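The Purple One
a short story
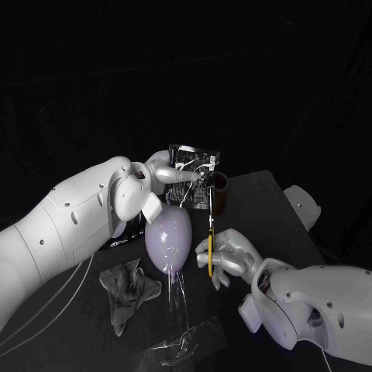 One

The party shop in Drestthorpe closed at 6, and I got there with four minutes to go, out of breath, with my scarf in my mouth for some reason.

"Balloons," I said.

The woman behind the counter pointed without looking up from her crossword. And oh, what a wall! Silver stars, gold numbers, a flamingo as tall as my shoulder, long strings of paper lanterns folded flat in their sleeves. I had come for one thing and wanted all of it. I wanted the flamingo so badly that I picked it up and put it down twice.

But it was my grandmother's party, and my grandmother had asked for lavender. She had been very clear on the telephone. Lavender balloons, the pale kind, like the soap her sister used to send from the coast. She didn't want grape, and she didn't want that bright stuff they put on Easter eggs. She was turning eighty and she felt that she had earned the right shade.

So I went through the baskets on my knees, holding packets up to the light, and at the very bottom I found them. I paid, I said thank you too many times, and I ran for the bus with the bag banging against my leg.

Two

My grandmother lived at 29 Greenwood, on the top floor, behind a door that stuck in January and swung open by itself in summer. I loved that apartment. It smelled of oranges and radiator paint, and the big table in the front room had been the place where everything in our family happened. We had done homework on it, and taxes, and one time a haircut that we still don't discuss.

She was at her sister's overnight, which gave me the whole evening and the next morning to get ready. I dumped the bag out on the table and just stood there grinning at it. Foil, ribbon, tape, crinkly plastic, more foil! There is no mess in the world as cheerful as the mess you make before a party.

I started with the balloons. The first one was stubborn, the way a first balloon always is, and I blew until I saw little sparks. Then it gave, all at once, and there it was, filling up between my hands. The color changed as it grew. In the packet it had been nearly gray, and I'd worried about it all the way home on the bus, but with air in it the rubber went soft and pale and glossy, and it was the soap. It was exactly the soap!

I tied it off and held it up to the lamp and said "Look at you," out loud, to a balloon.

Three

By nine o'clock I had a bedroom full of them and a headache, and I'd started on the gifts.

Everyone in the family had sent something, and everyone had sent it badly wrapped. My uncle's came in a sheet of newspaper. My cousins had put theirs in a shoebox from Kallus with the lid on upside down. I'd promised my mother that I would make the pile look respectable, so I opened out my ribbons and got to work, and I was having a wonderful time until I reached the last parcel in the box.

It was small and flat and it had no label. Somebody had folded it in green tissue, very neatly, with the corners tucked under like a hospital bed. The tape had gone yellow. When I turned it over, one side of the tissue slid open by itself (I swear I didn't pull it) and an envelope dropped out onto the table.

Inside was a balloon that had never been blown up. It was old, so old the neck had stuck to itself, and it was lavender.

There was a note with it, in pencil, in a hand I knew from the backs of photographs. My grandfather's. It said: One left over. Keep it for the next party. And under that, in smaller writing: The Hasetti, top floor, best dance of my life.

I sat down on the nearest chair, which had a roll of tape on it, and I didn't get up again for a good while.

Four

I'd heard of the Hasetti, of course. It was the hotel down by the river where the two of them had met, and it had been gone since before I was born. But in all the stories I'd been told about that night (the band, the broken heel, the walk home in the snow) there had never been a word about balloons. She had let me think it was her sister's soap.

My mother picked up on the second ring.

"Did you know?" I said. "About the balloons?"

"What balloons?" she said, and then she went quiet, and then she said, "Oh. He let the whole net go at once. From the ceiling. He'd bribed the doorman. I'd forgotten that, I haven't thought of that since I was small."

"How many?"

"He always said 2000." She laughed. "Your grandmother always said forty."

I looked at the front room. I looked up at the ceiling, at the old brass hooks where the drying rack used to hang, and I could feel the idea coming, fizzing all the way up from my feet.

"Mom," I said, "do we own a net?"

Five

We did own a net! It was a tennis net, it lived in my uncle's garage, and he drove it across town at eleven at night in his slippers and stayed to help. We strung it from the hooks with kitchen twine. We filled it, and it sagged, and we took half of them out and moved the twine and filled it again. He blew up balloons until he was the color of a brick and he refused to stop. Around one in the morning we ate the end of a loaf of bread standing up, with our necks bent back, admiring it.

"She'll know straight away," he said.

"I hope so," I said.

I put the old balloon back in its envelope and its envelope back in the tissue, with the corners tucked under just as I'd found them, and I laid it on her plate.

She came in the next afternoon on my mother's arm, complaining about the stairs. She got her coat half off. Then she saw the green tissue and stopped, with one sleeve hanging, and the whole family stood around the table not breathing.

She opened it slowly. She read the note, and she read it again, and she held the little stuck-together thing in her palm and touched it with one finger.

Then she looked up.

I pulled the string. For one terrible second it didn't move, and then down they came, all of them, pale and slow and bumping off the lamp and the cake and my uncle's bald head, and my grandmother put up both her arms, one in a sleeve and one out of it, and shouted over the noise of everybody shouting.

"Two thousand!" she yelled. "At least!"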